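4.2 Beige and its neighbors

Of all the color words in our collection, beige gave us the most pleasure. We expected it to be a dull term that sellers used when they couldn't think of anything better. What we found was a word with a busy social life. In the 4000 secondhand furniture listings gathered from Trernine and Forngate, beige turns up next to almost every pale color name in English, and often in the same sentence: "cream or beige," "beige-ish sand," "more beige in daylight." Sellers who write "navy" or "red" almost never add a second word. Sellers who write "beige" very often do, and the second word tells us a lot about where they think the color stops.

The surface being described matters too. Tables and desks attract "beige," "sand" and "stone," while sofas attract "cream," "oatmeal" and "biscuit." We think texture plays a part in this. A veined or speckled surface holds several pale shades at once, and a seller has to pick one name for the lot. Many settle on the word that seems to cover the widest range.
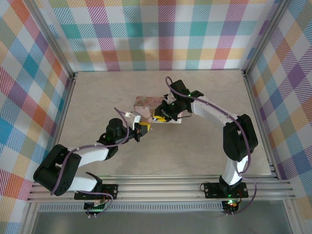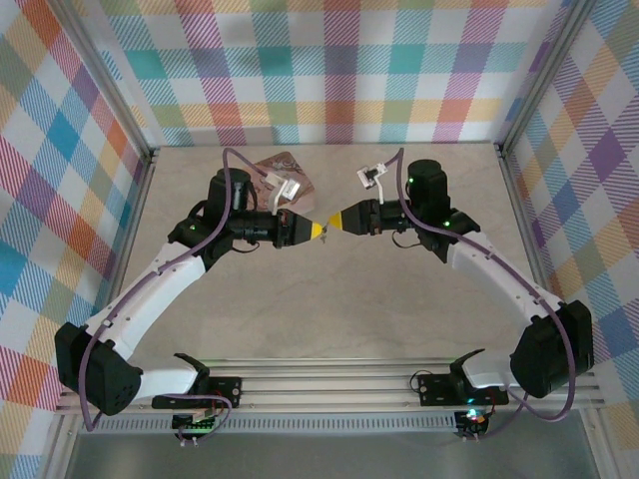 Figure 2. A beige tabletop, two views.

Food words behave differently from the rest. "Oatmeal," "biscuit" and "latte" are common for anything soft, but 234 listings used a food word for a hard surface, and nearly all of those were for kitchen tables. It seems that the room, as well as the material, can pull a name toward it. Krishnan's earlier study of paint names on Entili reported something close to this for greens, with "sage" and "olive" bunching up in kitchens, and we were delighted to see the same pull among the pale shades.

We then asked 12 sellers to rename their own items from memory, six weeks after posting. Eight gave a different word from the one in the listing. Most of these moves were short (sand to beige, cream to ivory), and beige was the most common place to land - a kind of home base that people return to when the finer shade has slipped away. One seller had written "warm pebble" in December and now offered "beige, I suppose."

The group is small and we don't want to lean on it too hard. Still, the direction of the moves fits well with the listings, where longer descriptions use rarer pale words and short ones fall back on beige. Section 4.3 takes up the same question for gray, where the picture is messier and the spelling alone gave us a good deal of trouble.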